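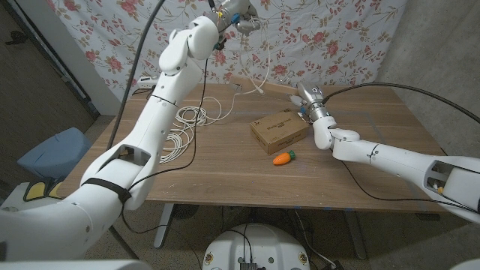
Both arms over the table, small carton and toy carrot between them.

**1/** Budget for next year is due, so I'm posting the equipment plan in pieces as I write it. Comments welcome, mostly from people who have paid these bills before.

**2/** Biggest line is spare grippers. We have two arms and no spares. When one gripper goes out for repair, two-arm work stops. Rusik quoted 20 days for a replacement, and that was before shipping. I'm asking for one complete spare.

**3/** Second line is cable management. Look at the left side of that table. Sleeves, clips and a proper tray come to $69 from Salel. Cheapest thing on the list and I should have ordered it in January.

**4/** I also want a longer power strip, mounted under the table. The one at the back corner is small and every new device means unplugging something else.

**5/** Table stays. The top is scuffed but I can live with scratches. A new one with a leveling frame would eat up to 13 percent of the budget and I can't name a task it would help with.

**6/** Test objects are nearly free. Toy vegetables and small cartons cover most of our pick and place work. I put down a flat amount for more and moved on.

**7/** Nerea Ibarra asked about a service contract. I got a price for five years and it made sense only if we add a third arm. We won't. Paying per repair for now.

**8/** One thing I left out last time - import fees. Get the landed price in writing before you put a number in the sheet.

**9/** Still waiting on a second gripper quote. If it beats Rusik on lead time I'll take it, even at a slightly higher price. Will add it to this thread when it comes in.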